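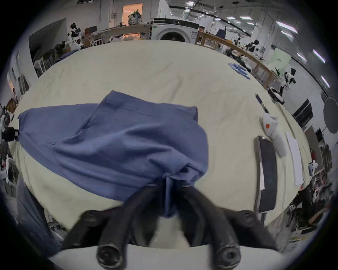
Folding a T-shirt

Folding a T-shirt is the household job of turning a clean shirt into a flat bundle that will sit in a drawer, on a shelf or in a bag. I have written up a lot of laundry topics for these pages, and this is the one people write to me about most (sleeves, mostly). My own pile gets done on a big covered table, and I think that a wide surface does more for a neat fold than any clever method!

Surface

Any flat place will do, but a table with a cloth on it is my favorite. The cloth grips the shirt a little, so it stays where you put it while you work on the other side. A bed is softer and easier on the back if you like to sit, although the mattress gives under your hands and the creases come out less sharp. Folks in Kokdale, where I grew up, used the top of the dryer, and I still do that at my mother's place.

Leave room at the edge for finished things. Jeans can go there first, folded in half and out of the way, and then the middle is free for shirts.

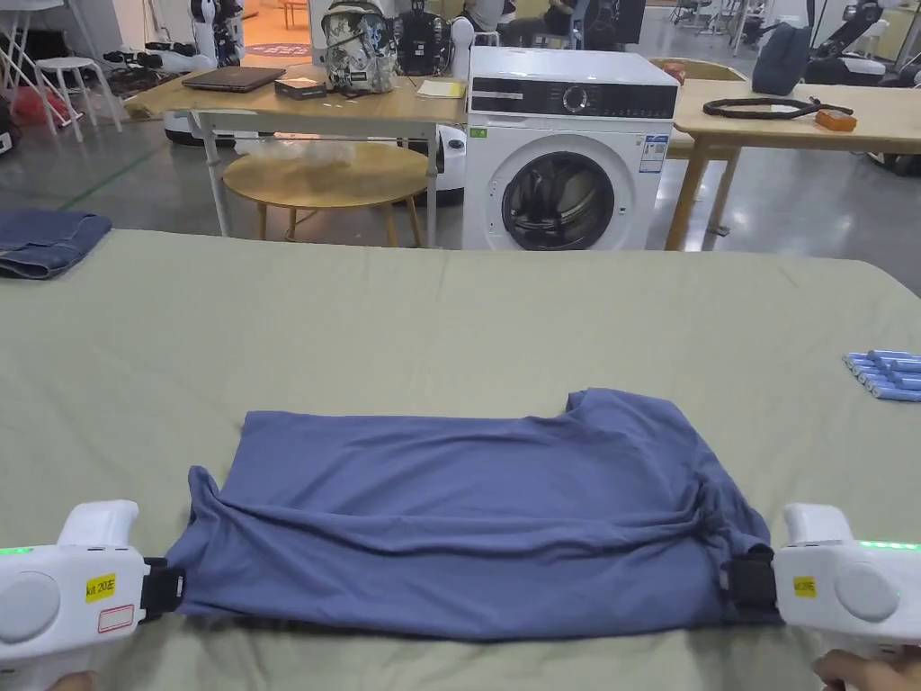
The rectangle fold

This is the ordinary fold, the one you see in stores. Lay the shirt face down and smooth it from the middle out. Bring one side in toward the center, turn the sleeve back on itself, then do the same on the other side. Now fold the hem up to the collar, or in thirds if your drawer is shallow. A medium shirt comes out 30 centimeters wide the way I do it, which happens to fit my shelf (my husband's are wider and they stick out, and I've given up).

If a bit of sleeve or neckline pokes out at the top, just tuck it under. I used to start over every time and it took me forever.

The hanging fold

Some people prefer to start in the air. You hold the shirt up by two points along one edge, pull it gently until that edge is straight, and let the rest hang. A quick shake gets the sleeves down. Then you lower it to the table so the loose part lands first and the held edge comes over on top. It's great for big soft shirts in dark jersey, and I find it faster than smoothing everything by hand, but it does take practice. My first tries looked like dishrags.
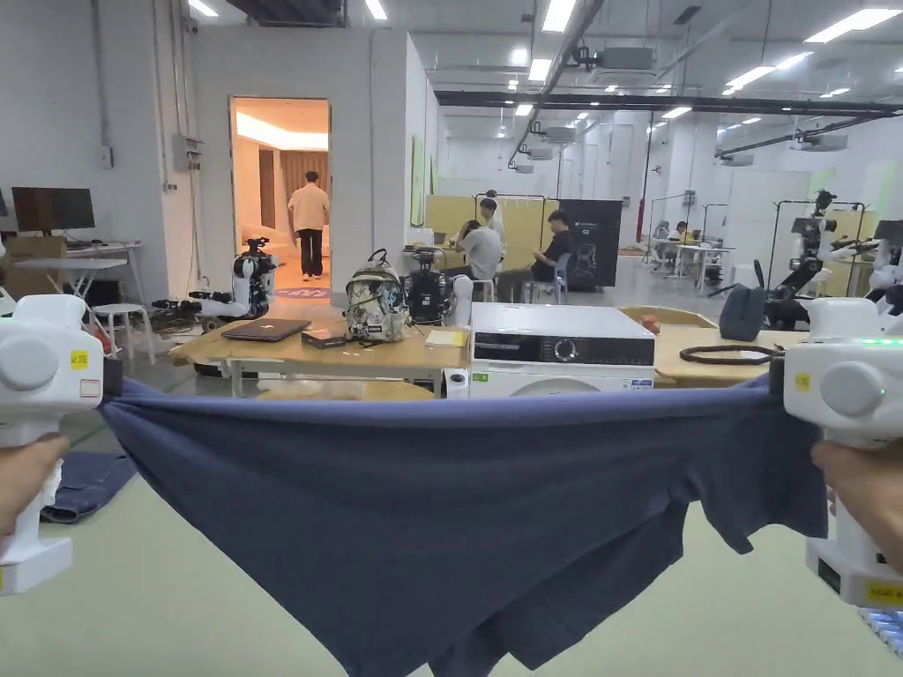

When to fold

Soon after drying is best. Cotton left in a heap takes on wrinkles that no fold will hide, and then you're getting out the iron. Having the table near the washing machine helps a lot, because things don't get dumped on a chair along the way. I do mine at 18:00 with the radio on, before supper.

A crumpled shirt that has been sitting a while can still be saved. Spread it out, press down with your palms, and leave it for a few minutes before folding.

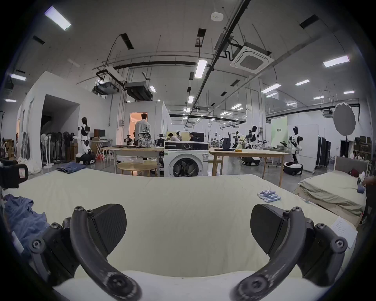 Folding boards

A folding board is a hinged sheet that flips the sides of the shirt in for you. I own the Wivex one and it's fine, a bit noisy. Kids love it!

See also

Ironing
Jeans, folding of
Linen closet
Sock pairing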